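Sunday, evening

Second week on the court records at Jultthorpe. Got in when the doors opened and had the long desk by the window to myself until lunch. I am still on the sentencing registers and have not yet touched the coroners' papers, so the plan I wrote in the fall is already off.

Read 55 entries today. Most are a line or two: name, charge, plea, sentence, and a mark in the margin if the sentence was changed later. The clerk who kept the book in the early years wrote a clear hand. The one who took over from him did not, and I lost most of an hour on a single word that I now think is "respited." I have put a question mark by it and will ask to see the governor's letters for the same month.

Two of the entries are capital cases I had not seen mentioned anywhere. Both were commuted, both within days of the date set. The register gives no reason for either. One has a petition number written beside it, which should mean the petition was filed with the county, and the county papers went to Draltura when the old courthouse closed. I filled out the request slip before I left. They say to allow until the end of February.

The petitions are what I want. The trial record tells you what the jury was told. The petitions tell you what the neighbors thought, and who was willing to sign. The one I copied last week had 275 names on it, several in the same handwriting, and a note from the jail physician pinned to the back.

Lunch was a cheese sandwich in the car. Cold, but it had stopped raining.

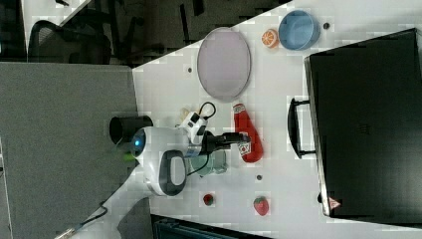
The arm with the ketchup bottle.

Afternoon was slower. The reader next to me had the Bonsu trial transcript out, which I need for chapter four, so I went on with the index instead. Found that Prundari is spelled three ways in the same volume and had to go back and fix my cards. If the county printed its own notices of execution, there should be a bill from the printer in the sheriff's accounts. I looked under printing, stationery and sundries and found nothing. Next try is the jail expenses.

Copying charges have gone up again. I paid and kept the receipt.

Home before seven. Typed up the day's notes and backed them up. Chapter two still has no ending, and I did not work on it tonight. Need to buy pencils and renew the reader's card.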